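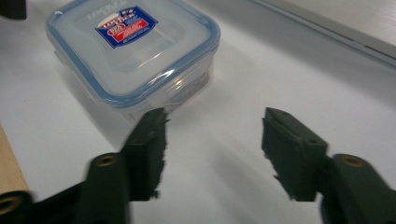 So I finally got myself to the open day at Suvomis, the film studio out at Trirnau, after missing it two years running (once with flu, once because I got the month wrong). It was on Feb 17, 2024, and I nearly missed it again, because the bus from the station drops you at the wrong gate and you have to walk all the way round the back of the car park in whatever the weather is doing. It was doing sleet.

Anyway! They split us into groups at the door and mine had 37 people in it, which is too many for a sound booth, as we found out later. Our guide was Nisha Tripathi, who has worked there as a script supervisor and talks very fast. She took us to Stage Two first, where they'd left up part of the set for Kırmızıgül, the family drama they've been shooting since December. I'd only seen the trailer. The staircase goes up eleven steps and stops dead at a sheet of painted board, and I don't know why that pleased me so much but it did. You're not allowed on it.

The costume store was my favourite bit by a mile. They've got 3000 pieces in there on two levels of rails, all tagged by size and decade, and the coats alone take up a whole wall. Babita Kaushik looks after it and let us handle a few things from the "distressed" rail. There's a proper knack to making a jacket look old: she goes at the elbows with a cheese grater and then tea, lots of tea. Somebody asked if actors ever walk off with things and she just said "shoes" and carried on.

Then lighting. I'm no good at the technical side, so forgive me if I've muddled this, but they had a bedroom set rigged to go from early morning to dusk from one desk, and Kamlesh Goel ran through it for us, slowly and then at silly speed. The early morning was lovely. The dusk was a bit orange for my taste, though he said it looks right once it's been graded. He also told us the big lamps are mostly hired in now from a firm in Suseck, and that the studio's own ones are 78 kilos each and hated by everyone who has had to carry them up a ladder.

Lunch was soup in the canteen, fine, nothing special, and a long queue for it. I got talking to a couple who'd been extras on the hospital series and they said the days are long and the biscuits are good. 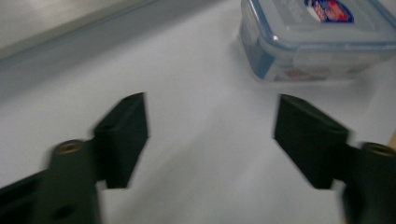
The afternoon talk was the part I'd been least sure about, Yoon-hee Ki told us, and she wished more open days would put the editors on a stage, seeing as they spend months with the film and get one line in the credits. She'd brought two cuts of the same kitchen argument, one with 86 edits and one with hardly any, and played them back to back. I liked the slow one. The room was split, and it got quite heated for a talk with free parking!

After that it was the sound booth, in three squashed batches. Santosh Prajapati had us doing footsteps in a tray of gravel while a clip played, and I was hopeless, always half a beat behind the poor man on the screen. A girl in front of me got it first go and looked thrilled.

A few moans, as I always have some. The signs are bad, the loos are a long way from Stage Two, and the shop had run out of the Kırmızıgül posters by two o'clock. Tickets for the next one go up on the studio's website in the autumn. Wear a warm coat, the stages aren't heated between shoots, and get off the bus one stop later than it tells you to.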